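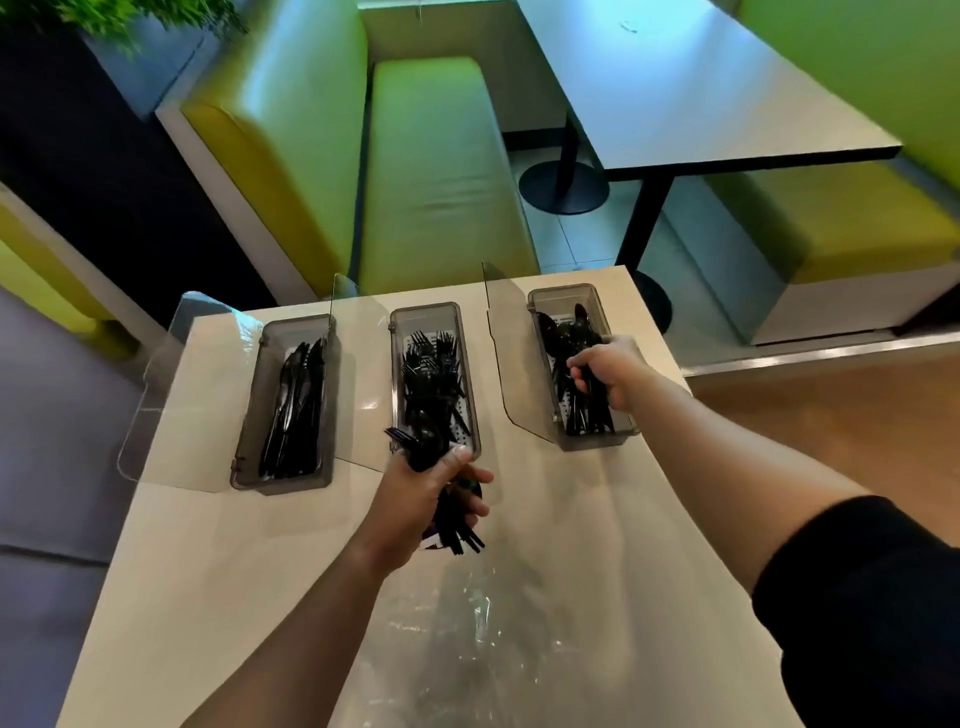 # Chapter 5: Who Pays for the Degree?

Before you start — have the Chapter 4 notes on progressive taxes handy. We lean on them twice.

Tuition at a public university used to be cheap, or in some places free. Then it wasn't. This chapter is about the gap between those two sentences, and who fills it: the student, the student's family, the taxpayer, or a bank.

Start with a small case. Rutherford College, a mid-sized campus in the town of Gruson, charged every full-time student a flat fee of $785 a term. Low, but everybody paid the same. A kid whose parents owned three car dealerships paid $785. So did a single mum retraining as a dental assistant. The province covered the rest out of general revenue.

Was that fair? Depends what you measure.

- Measured by price, yes. Same bill for all.
- By share of income, no. The fee ate up a much bigger slice of the mum's pay.
- By who turned up at all — harder. Plenty of people in Gruson never enrolled, and their taxes still went in to the pot.

Keep that third one in mind. It comes back in 5.3 and most students forget it on the assignment.

## 5.1 Grants, loans and the bit in between

Three words you need now.

**Grant.** Money you don't pay back. Usually tied to income, sometimes to marks.

**Loan.** Money you do. What matters is when repayment starts, what interest runs in the meantime, and what happens if you lose your job.

**Income-contingent loan.** Repayment comes out of your pay, but only once you earn over a set line. Below the line, nothing. Treated by some economists as a loan and by others as a kind of graduate tax. We will call it a loan and argue about it later.

Rutherford's students got all three at one time or another. In the first year of the new system, 113 of them took the income-contingent option. Small number, but the local paper, the *Celerley Post*, ran it on the front page, mostly because of the interest rate.

## 5.2 The threshold problem

Where do you put the line? Set it low and graduates in poorly paid work start paying straight away. Set it high and a lot of the debt never comes back, so the public carries it. Either choice is a transfer from somebody to somebody.

Wevora, the next district over, tried a rate of 10 per cent on every dollar above the line. Simple to explain. But it made a pay rise worth less than it looked, and a few graduates said they'd turned down extra shifts. Compare this with the marginal rates in Chapter 4 — same arithmetic, differnt name on the payslip.

A note on the word "forgiveness." Used a lot in newspapers. It suggests the borrower did something wrong. "Write-off" is the accounting term, "cancellation" the political one. Pick one in your essays and stick with it.

**Try this before 5.3.** Take the Rutherford fee. Work out what share of annual income it would be for two households, one on a low income and one on a high one, assuming two terms a year. Then rewrite the fee so the share is equal. Who gains? Who complains? Half a page is plenty.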